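The Naidu 44

I had no business entering a forty-four mile ride on a horse named Botik. He's short, he's round, and he believes every mailbox in the county is out to get him. But my sister had dared me at Thanksgiving, and I'd already paid the fee for the Naidu ride, so there we were at dawn in August, me eating a cold biscuit and him eating the other half.
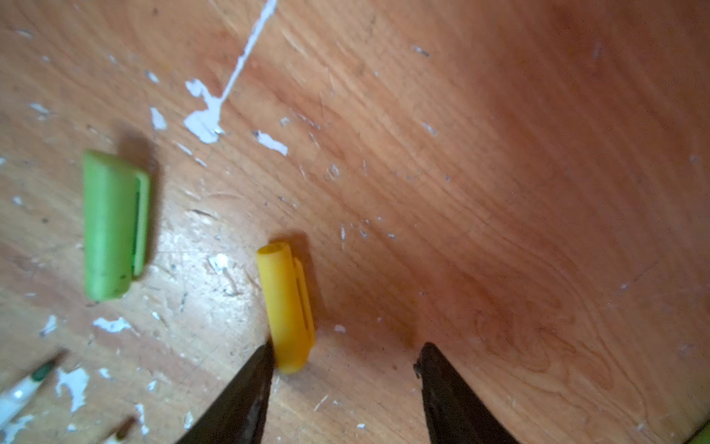
So how do they decide who gets to keep going?

The vet does, at every hold. Your horse's pulse has to come down and he has to trot out sound, and if he doesn't, you're walking to the trailer.

We had 3 holds. Botik sailed through the first (I may have hugged the vet, sorry!) and then we hit the long climb up to Jorkico Springs. A gray mare passed us. Then a mule passed us. Botik put his ears back at the mule, and I felt him start thinking, and for the next 2 miles I was basically luggage. He chased that mule over the ridge, through the creek and past a whole row of mailboxes without giving a single one a look.
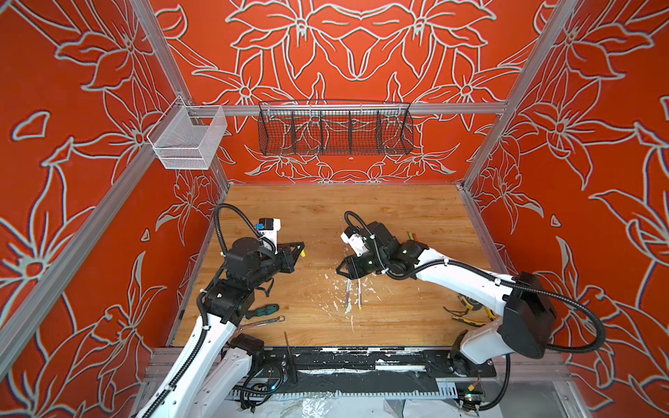
The Last Hold

His pulse was too high when we came in, of course it was. I took off the saddle, sponged his neck, sponged it again, and told him he could have my entire sandwich. The mule was already tied up by the Muvier feed tent, dozing. Botik stared at him. Then he let out this enormous sigh, dropped his head on my shoulder, and the vet put her stethoscope to his ribs.

"Sixty," she said. "Trot him out for me."

I picked up the lead rope and ran.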